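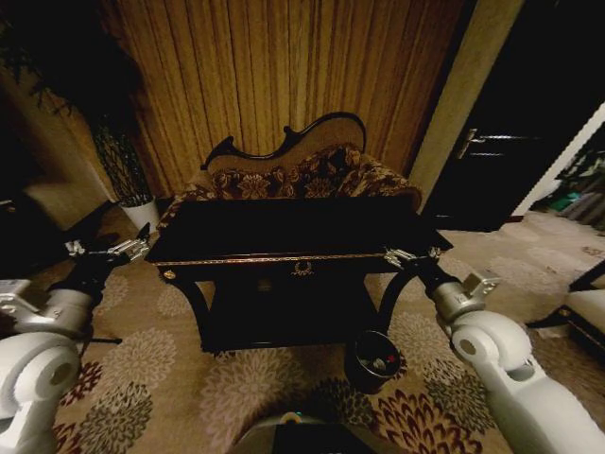
Category: Rooms and Furnishings > Working Papers

2022-01-16 | By the Cesmont Study Group on Guest Rooms

4. The small table and its neighbors

4.1 Why the small table deserves its own section

The sections before this one dealt with beds, wardrobes and long seats, the pieces that fill most of an inventory and most of a truck. We now turn to the side table. Of the 861 pieces we recorded across the 13 guest houses in Womero, the side tables gave us the most pleasure to study, and we think they also tell the reader the most about how a room was put together. A bed goes where there is space for a bed. A side table can go nearly anywhere, so its place in the room is a choice somebody made, and often made again the following week.

We use "side table" for any low table that one person could carry across a room without help and that has no drawer deeper than a hand. Nesting tables were counted as one piece when they were nested and as several when they were spread out. This is a little untidy, and a reader who prefers the other method will get a slightly different total. Tea carts were left out. Plant stands were also left out unless the house itself listed them as tables, as two of the houses in the Mok quarter did.

4.2 Black and gold

The houses favor a style that the Womero dealers simply call "black and gold." The wood is painted or lacquered dark, the top is polished to a shine, and a thin line of gold runs somewhere along the edge. The gold is used sparingly, and it is a delight to see how much work such a small amount can do. On a large dark wardrobe a gold line can get lost. On a small table it sits just below the level of the eye of anyone seated nearby, and it catches whatever light there is.

Figure 4 has a good case of the type. The top is a plain glossy black rectangle, with the gold band along the front edge and a small wreath-shaped emblem in gold centered on the apron under it. The legs sweep outward in curves, and there is a shelf below. All the ornament we have just named is on the front or near it. We found the same thinking again and again in the house lists, where tables are described by their fronts alone ("wreath front," "shell front," "plain front"), as if the other three sides were the business of the wall.

The wreath was the most common emblem in our records, followed by the shell. We asked each house whether the wreath stood for anything, and the answers were wonderfully varied: a wedding, a harvest, a hotel that once stood in Cesmont, nothing at all. The Lumerar workshop, which supplied several of the houses, told us that it kept the wreath in its pattern book for the simple reason that it was easy to center. A shell has a top and a bottom and looks wrong when it is tilted. A wreath can be put on by an apprentice.

4.3 Curved legs, straight rooms

A point we had not planned to study, and came to enjoy very much, is the shape of the legs. Guest rooms in Womero are boxy. The walls are straight, the curtains hang in straight folds to the floor, and the doors are flat. The curves in these rooms come nearly all from the furniture. In a room with a carved settee, the curved leg of a small table picks up the line of the carving and repeats it close to the floor, where the eye would otherwise find only carpet.

The settee behind the table in Figure 4 shows this well. Its carved black frame rises in a scalloped, scrolling crest over a beige back panel, and the cushions are covered in a dark brown fabric with large tan and gold flowers. Behind it hangs a pleated gold-brown curtain with faint vertical stripes. The black of the table answers the black of the frame, the gold band answers the flowers and the curtain, and the outward sweep of the legs sits comfortably under all that scrollwork. Put the same table in front of a square modern sofa and it would look like a guest who came in the wrong clothes.

We do not claim that each of these matches was planned. Several houses bought their tables years after their settees, and from a different dealer. What we do claim is that people who live with a room have a very good eye for what belongs in it. When we asked the housekeepers which table they would move out of a given room if they had to lose one, they chose the straight-legged table in all 6 of the rooms that had both kinds.

4.4 Where the tables stand

House plans put the side table at the end of the settee, beside the arm. Daily life puts it in other spots. We noted three common positions: at the arm, as planned; in front of the seat, where it takes the place of a coffee table; and under the window, where it holds a lamp or a vase. The front position was far more common than the plans would suggest. Guests like to eat and write sitting down, and a table beside the arm is awkward for both. Once pulled to the front it tends to stay there until the room is next cleaned.

The floor under and around a side table is worth a look as well. Small things collect there: slippers, a bag, a cord, very often the wastebasket. A small black cylindrical basket is tucked under the right side of the table in Figure 4, with crumpled contents showing at its open top. It is a sensible spot, within reach of the settee and out of the walking path. The housekeeping sheets at most of the houses still place the basket by the door, and the sheets at one Mok house were changed in August to read "door or table."

4.5 Shine and wear

A glossy black top is handsome, and it is demanding. It shows dust within a day, rings within an hour and fingerprints right away. All the houses dust their black tables more often than their brown ones, and the linen rooms keep a separate soft cloth for the purpose. Edges wear first. On the older Lumerar tables the gold band has thinned at the corners, where hands take hold when the piece is lifted, and has stayed bright along the middle of the front. One can read from the corners alone how often a table has traveled.

Repairs to the band were usually done in the house, with a fine brush and gold paint from a craft store. We looked closely at a number of these repairs and found many of them excellent. The color is a touch warmer than the old gold, and in evening light the two run together. Emblems are harder to repair. When one is lost, most houses leave the gap and turn the table around, so a table standing with its plain side to the room is often a table with a missing wreath.

The next section takes up lamps, and asks why so many of them are taller than the settee backs they stand beside.

Last updated: January, section numbering corrected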